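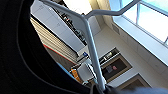

Tall white cabinet next to a big window, will it yellow?

palia_pete
Looking at the Lavis tall unit for the end of our counter. Flat white doors, open shelf down the side for bottles, right by a large window. The salesman swears the finish won't change color in daylight. Anyone had one more than a year?

grout506
Salesmen swear a lot of things. Mine went in six years ago, and the doors on the window side are a different white from the ones that never see sun. You notice it every morning.

marzipan_k
Disagree. Ours has had full sun since day one and looks fine. Are you sure that isn't cooking grease?

grout506
It's a laundry room. There is no cooking.

palia_pete
Great, so one yes and one no. What about the open shelf? My wife likes it, I think it's a dust trap.

tilt_and_turn
It is a dust trap. Also, anything you leave on it in daylight fades. I'd pay the extra $100 for a door, if it's really only $100. Get that in writing.

marzipan_k
Or wipe the shelf once a week. It takes a minute.

tilt_and_turn
Sure, and everybody does that.

khalaf_fan
Bigger question is the counter. A pale white top with a tray set into it, tan border around the edge, maybe wood — has anyone kept that seam clean? Cernix quoted me 171 for the cutout alone and got vague when I asked about water getting under the trim.

grout506
Vague means yes, it gets under.

marzipan_k
Mine has been dry for two years. I run a bead of clear caulk around it every July.

khalaf_fan
So it's fine as long as you redo it every year. I'll stick with a tray that sits on top.

palia_pete
Going to ask Lavis for a sample door and leave it on the window ledge for a couple months. Will post what it looks like.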